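Plislow Folding Craft Table, seven months in

Jun 22, 2026

I bought the Plislow back in October after my old card table finally gave up under a sewing machine and a mug of tea (long story, the tea lost). I'd been going back and forth between this one and the Zistari, and the Zistari is prettier, I'll give it that! But it was heavier to haul up my stairs and the legs pinched my fingers in the store, so Plislow it was.

Setup took me 11 minutes on the first try, with the instructions upside down for part of it. Now I can do it with a kid hanging off one arm. The latches click loudly, which I like, and there are 3 height settings. I use the middle one for cutting fabric and the low one for puzzles. The top one is too tall for me unless I'm standing, and even then my shoulders complain.

Is it wobbly? A little, if you lean on the short end. Quilting a big throw on it made the whole thing shimmy, so I stuck felt pads under two of the feet and that pretty much fixed it. The surface wipes down fine, though purple marker left a ghost that I've decided to live with.

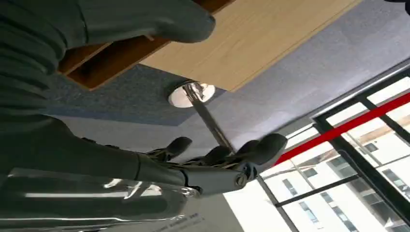
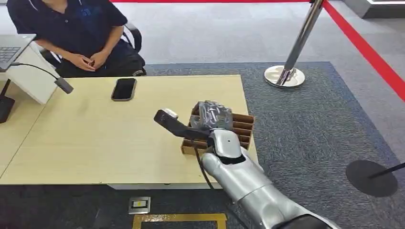
What I don't love is the carry handle. It's thin and it digs into your palm, and by the time I'd walked from the car to my guild's fall meeting I had a red line across my hand. I wrapped it in bike tape and it's much better, but come on, at this price it should come with a decent one. I did email Plislow and got a friendly reply in a couple of days with a coupon for a carry bag, which is nice but doesn't help my hand.

Would I buy it again? Yep, probably on sale. If yours is going to stay up all year, get something with fixed legs and save yourself the shimmy. Mine gets folded behind the bedroom door every night, and it still opens as smoothly as it did the first week.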